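Week two notes, March 2019: the slipped bottle. Our kitchen arm let go early on a pick, so let's all go gently through grip faults together.

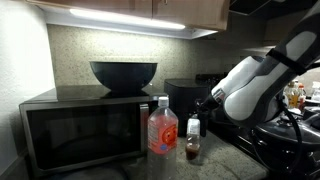
T. Brzozowska

Closing the fingers isn't the same as holding on, my friends, and I do say it every year! Check the force reading before you lift,

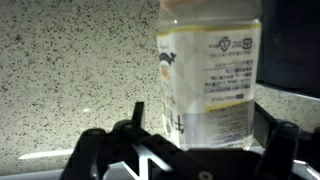 and check it again at slow speed, please, with a hand near the stop button.

What do we do first after a drop? Press stop, then save the log. 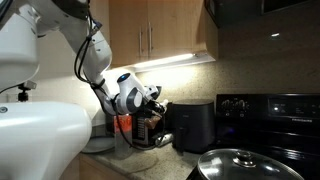
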